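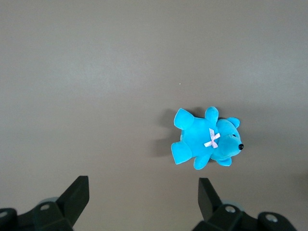

Wrist cam, Monday, blue bear on the gray table, fingers open.

Monday, after class. Back on the pick-up task for the Gradetti challenge, and I finally got the table to myself for a couple of hours. The bear is our hardest object so far and I kind of love it! The blocks are easy, they have flat sides. The bear has arms and legs going every which way, so where do you even grab it? I've been going for the belly, across the short side, and staying clear of the pink bow in case a fingertip snags on it.

Ran 17 tries with the bear lying on its side, new spot each time. 12 good lifts, 4 drops, and one where I hit stop myself (the arm was coming in way too low and I chickened out). Most of the drops were when it closed on a leg instead of the body – it lifts fine, then the whole thing swings and slides out.

Also changed the closing speed in Ulleo from 4 to 2. Feels better, but I changed the approach height in the same session, so don't trust that yet. Dumb, I know. Need to redo it with only one thing changed.

To do: copy the logs over to the Gider folder, check the bolts on both fingers before the next run, and ask the Akanda team how they pick a grab point on soft stuff. Saved settings are under bear_side, please don't overwrite them!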